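Progress report to Ogundipe Fund: reading corners in Gikum, second period
Prepared by Ebuka Ajayi 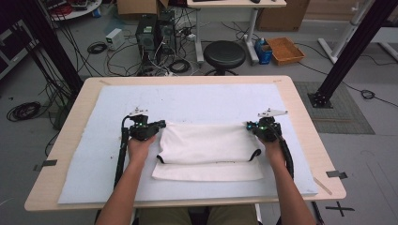
How many books have reached the schools so far? Until the end of August we delivered 1,000 books from the 2,000 which were planned, and the remaining part is waiting at the Prostex warehouse.

The delay comes from the printing of the local language readers. The first proof had wrong page order in two titles, so we sent it back and lost three weeks. The printer did not charge us for the correction.

Teacher training went better than the plan. We trained 15 teachers, each for two days, and they now keep the lending notebook by themselves. Some 300 children have borrowed at least one book. In the Disside school the lending is still only on Wednesday, because the room is shared with the sewing class.

Spending is inside the budget, except for transport, where fuel became more expensive. We ask for your permission to move the unused money from the line "shelves" to the line "transport". The signed receipts are in Annex B.

Next period we will deliver the second half of the books and visit every school once.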